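三、建立你的第一个祷告小组

装好“晨光”灵修软件、注册完账号以后，很多弟兄姊妹卡在同一个地方：小组怎么建？我自己第一次弄的时候也绕了好几圈，所以这一节我写得啰嗦一点，大家跟着点就行。

开始之前，请先看看这几样有没有准备好：手机或平板上的软件是 2023年6月12日 之后的版本（旧版没有“代祷”这一栏！）；账号已经绑定了邮箱；还有，想邀请的人已经点头同意了。最后这一条软件管不着你，但我真的建议先打个招呼，突然收到一堆代祷提醒，有的人会吓一跳。

1. 打开软件，点右下角的“同行”。

2. 点“新建小组”，给小组起个名字。我们组叫“Altstead 晚祷”，就是用聚会的地方取的，简单好认。

3. 选小组类型。“开放”是谁都能搜到，“封闭”要有邀请码才能进。祷告小组请选“封闭”，别人交托给你的事，常常是不愿意让外人看见的。

4. 设定人数上限。默认是 20 人，我一般会改小。人一多，安静的那几位就更不开口了。

5. 点“完成”，页面上会出现邀请码，长按可以复制。

注意：邀请码过期以后要重新生成，旧的那个不会自己恢复。瑜彤（Yutong Liao）有一次把旧码发给了好几个人，大家都进不来，还以为自己被拒绝了，后来一个一个打电话解释……所以发之前多看一眼日期。

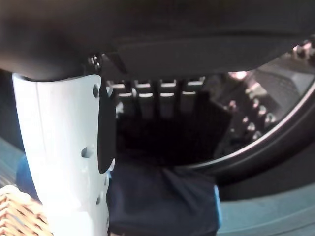

图3-1　夹爪手指与黑色指尖垫，近景

四、设置每日提醒与轮流带领

小组建好了，接下来是我最喜欢的部分。提醒这个东西，设得好是帮助，设得太密就成了负担，我两样都试过。

1. 进入小组页面，点右上角的齿轮，选“每日提醒”。

2. 先选时间。早上和晚上各一次，一共两次，对大部分人来说够用了。组里有人上夜班的话，让他在自己的手机上单独改，不会影响别人。

3. 选提醒的内容：可以是一节经文，可以是组员的代祷事项，也可以只有一声铃。我用的是经文，慧玲（Huiling Qin）坚持只要铃声，她说自己一看到字就想回消息，一回消息就忘了祷告，哈哈，我很能理解。

4. 回到上一页，打开“轮流带领”。系统会按加入的先后排出顺序，想调换的话，按住名字上下拖动。

5. 给每位带领的人设定周数。我们每人带三周，刚好能把一封短的书信慢慢读完。

小提示：轮到谁带领，谁的名字旁边会有一盏小灯。如果他那段时间实在软弱，或者家里有事，点一下小灯就可以请人代班，不用写理由。建国（Jianguo Kong）去年九月照顾住院的母亲，就是这样交给博扬（Boyang Zeng）的。我们后来反倒更常为他祷告了。

小心：“清空代祷记录”这个按钮，点下去以后找不回来。我强烈建议先点“导出”，存一份在自己手里。灰心的时候翻一翻从前求过什么、神怎样回应，有些连自己都忘了，读着读着就又愿意跪下来了。

五、有人不说话怎么办

这不算软件的问题，可是问我的人特别多，就放在这里一起讲。

1. 先不要在群里点名。点名以后他多半会写一句“感谢主，一切都好”，然后更安静。

2. 点他的头像，选“单独代祷”。你写的话只有他看得到，写两三句就好，具体一点，比如他上次提过的面试，或者孩子的咳嗽。

3. 如果一直没有回应，直接打电话，或者去看看他。秋月（Qiuyue Yuan）会煮一锅汤带过去，我没有这个手艺，通常是带水果。

4. 他若想暂时离开，请让他用“休息”，不要用“退出”。“休息”期间收不到提醒，但名字还在小组里，想回来的时候点一下就可以，从前的代祷记录也都在。

注意：组长看得到每个人最后一次打开软件的时间。这个功能在“设置—隐私”里可以关掉，我已经关了，建议你也关掉。盯着别人几天没上线，很容易就从关心变成查勤，我自己就犯过，还为这个跟人道过歉。

邀请码、提醒和轮值都设好以后，请回到小组首页往下拉一次，让页面刷新，再请一位组员确认他那边也能看到。看不到的话，先退出账号重新登录，还是不行就翻到第八节“常见问题”。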